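Virkico 二指グリッパーキット 双腕で使ってみたレビュー

2023年12月17日

自宅で組んでいる双腕ロボットの手先を、Virkicoの二指グリッパーキットに替えた。買ったのは5月で、左右の分をまとめて注文している。最初のうちは机に固定したまま片腕で動かしていて、両腕にそろえて台車に載せたのは秋に入ってからだった。製品ページには組み立て途中の感想ばかり並んでいるので、しばらく使った後の話を書いておく。

前に付けていたのは自分で設計した樹脂の爪で、形は気に入っていたが、とにかくたわんだ。軽い箱をつかむ分には問題ない。引き出しの取っ手を引くと指先が開いて抜ける。設計をやり直す時間もなかったので、市販のキットに任せることにした。

構成

グリッパー本体はVirkico、手首カメラはStilicoの小型のもの、腕側に取り付けるブラケットはHinrichsの汎用品、制御ソフトはAdleyを使っている。Virkicoの純正ブラケットは別売りで、うちの腕とは穴の位置が合わなかった。これから買う人は、先に自分の腕のフランジ図面と見比べたほうがいい。製品ページの対応表には腕の型名しか載っておらず、同じ型でも手首まわりが違う版のことには触れていない。

キットの中身は、指、開閉機構、モーター、ケーブル、ねじの袋。六角レンチも付いてくるが先が甘いので、手持ちのものを使った。制御基板は別売り。

組み立て

左右あわせて10時間かかった。説明書は図が小さく、リンクの表裏を一か所まちがえて組み、ばらしてやり直している。二つめはずっと早く終わった。

つまずきやすいのは開閉機構の原点合わせで、説明書には「指を閉じた状態でモーターを取り付ける」としか書いていない。モーターの出力軸がどの角度にあればよいのかが抜けている。私は先にAdleyから原点に動かし、その位置で指を閉じて固定した。この順番なら後からオフセットを入れずに済む。

ねじの袋は長さの違うものが混ざっている。短いほうを機構の内側に使うのだが、長いほうも途中まで入ってしまい、締めると内側の部品に当たって動きが渋くなる。最初に並べて長さで分けておくこと。

ねじ止め剤は付属していない。開閉を繰り返すと指の根元のねじがゆるんでくるので、中強度のものを少量塗った。根元以外は今のところ増し締めなしで使えている。

指そのもの

指は先に向かって細くなる角ばった形で、色は黒。表面はざらついた見た目で、光が当たると細かい白い点が出る。開き幅は最大40mmとされている。マグカップの胴はつかめないが、取っ手なら問題ない。ふたのつまみ、引き出しの取っ手、ペン、布の端あたりがちょうどよい相手になる。

先端が細いのは、近くに別の物があるときに助かる。以前の爪は幅があり、並んだ物の片方だけを取ろうとして隣を倒すことが多かった。今の指は、つまみとつまみの間にも狙いを付けやすい。

一方で、薄い物をテーブルから拾うのは苦手だ。先端が丸まっているわけではないのだが、指の合わせ面が思ったより奥にあり、カードや紙は角度をかなり寝かせないと入らない。レビューを読むと先端を削った人もいるようだが、私はそのまま使っている。

握力の調整は電流値で行う。初期値は強すぎて、紙コップを一つつぶした。半分まで下げたところから始めて、重い物のときだけ上げるのが無難だと思う。保持中のモーターの発熱は、触ってぬるい程度だった。

手首カメラとの相性

Stilicoのカメラは手首の下寄りに付けた。指が画面の下から上へ伸びてくる向きになる。左右の指先が両方見えることを優先したので、対象に寄ったときは画面のかなりの部分を指が占める。慣れれば、指先がつまみのどちら側を向いているかはこの映像だけで判断できる。

困るのはぶれである。腕を動かしている間は背景が流れ、光沢のある金属は輪郭が甘くなる。露光時間を短くすると今度は室内が暗い。うちでは照明を足し、つかむ直前に腕を一度止めることにした。ピントは指先に近いところで固定してある。遠くは頭のカメラに任せている。

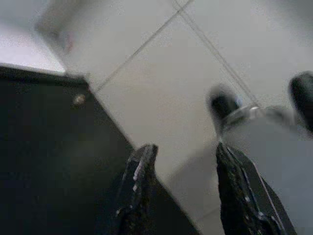 ブラケットと配線

Hinrichsのブラケットは灰色の金属製で、上のほうに穴があいている。グリッパーとの間には薄いスペーサーを一枚入れた。これがないとケーブルのコネクタが当たる。加工の精度はよく、左右を入れ替えても取り付け位置のずれは気にならなかった。角のバリは少し残っていたので、やすりで落としてから付けている。

Virkicoのケーブルは黒で、長い。腕に沿わせてぴったり留めると手首を回したときに突っ張り、大きく余らせると物に引っかかる。どちらを取るかで迷い、左腕は外側に大きく弧を描かせ、右腕はブラケットの近くから沿わせて下ろす形になった。見た目はよくない。純正で短いケーブルを出してほしいところだ。

引っかかりで一番怖いのは壁のフックだった。鍵を取る練習をしているとき、たるんだケーブルがフックの先に入ることがある。そのまま腕を引くとコネクタに力がかかるので、手首の回転に上限を付け、フックに近い側では腕を外へ張り出させないようにした。Adleyでは関節ごとに範囲を決められるが、設定画面が深いところにあって見つけにくい。

鍵のフック

動作確認には、壁に斜めに並べたフックを使っている。青い丸い台座に細い金具が付いたもので、高さが一つずつ違うため、同じ動作の使い回しでは対応できない。隣のテーブルにも鍵を置いて、掛ける、外す、置くを一通り試せるようにした。

ここでのVirkicoの働きはよい。鍵の頭は平たく、挟む向きさえ合えばしっかり止まる。リングだけをつまむのは難しく、回って逃げることがある。タグや輪が付いた束になった鍵は、どこをつまむかで結果がだいぶ変わる。私は鍵の頭を狙うようにしているが、タグが手前に来ていると指がそちらに当たってしまい、やり直しになる。

外す動作では、まっすぐ手前に引いてはいけない。フックの先を越える分だけ持ち上げてから引く。当たり前の話なのに、頭のカメラからは持ち上げ量がつかみにくく、最初は何度も金具に引っかけた。手首カメラの映像に切り替えてからは失敗が減っている。

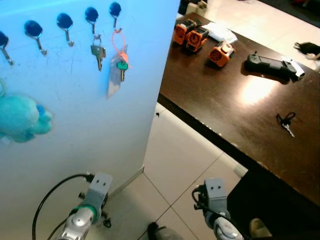

テーブルの上の物は、壁の鍵よりも扱いが面倒だ。鍵が寝ていると合わせ面まで届かせるのに指を天板すれすれまで下げることになり、少しでも低いと天板を押してしまう。つやのある濃い色の天板は照明が映り込むので、距離の推定もあてにならない。高さは目視で教えて、そこに下限を設けている。

耐久

開閉400回の連続試験を左右それぞれで行った。途中で止まることはなく、指先の合わせ面にも目立った片減りは出ていない。右だけ、終わりに近いころから小さな擦れる音がするようになった。開けてみるとグリスが片寄っていたので、塗り直して組み直した。その後は静かになっている。

試験とは別に、右の指を棚の角にぶつけたことがある。指は曲がらず、リンクのピンが抜けた。ピンは圧入ではなく差し込んで止め輪で押さえる方式なので、その場で直せた。止め輪の予備は入っていない。飛ばすと見つからない部品なので、同じ寸法のものを買っておくといい。

サポートには2回問い合わせた。一度めはピンの寸法、次は原点合わせの手順について。どちらも返事は来たが、原点合わせのほうは説明書と同じ文が返ってきただけだった。

Adleyとのつなぎ込み

公式のドライバはAdleyの古い版にしか対応していない。新しい版で使うと接続はするものの、指の開き量が逆に表示される。設定ファイルの符号を変えれば直る。両腕で使う場合は左右のIDが初期状態で同じなので、片方ずつつないで書き換えること。両方を一緒につないでから書き換えようとすると、どちらに書き込んだのか分からなくなる。

開き量の応答は遅れが少なく、遠隔操作でも違和感はなかった。物に触れたかどうかの検出は電流の変化を見るだけなので、柔らかい物には反応が鈍い。布やぬいぐるみのような相手では、触れた後もしばらく閉じ続ける。ここは閉じる速度を落として使うしかない。

よかった点

指の剛性。細い先端。左右で個体差を感じないこと。壊れ方が穏やかで、ピンと止め輪だけで復帰できること。

不満な点

説明書の原点合わせ。ケーブルの長さ。予備部品が一切入っていないこと。純正ブラケットの対応表が不親切なこと。薄い物が拾いにくいこと。

買う前に確認したいこと

手首のフランジの穴位置、手首を回したときのケーブルの逃げ、制御基板の有無、それに使っているAdleyの版。特に制御基板は商品写真に写っているのに付属しないので、初めての人は注文の前に内容物の欄を読んでおくこと。

家庭内の小物を相手にするなら、この価格帯では使いやすいほうに入ると思う。大きな容器を胴でつかみたい人や、カード類を主に扱う人には向かない。私は当面このまま使い、左のケーブルだけ自作の短いものに替える予定でいる。コネクタは注文済みで、届いたら長さと品番を追記する。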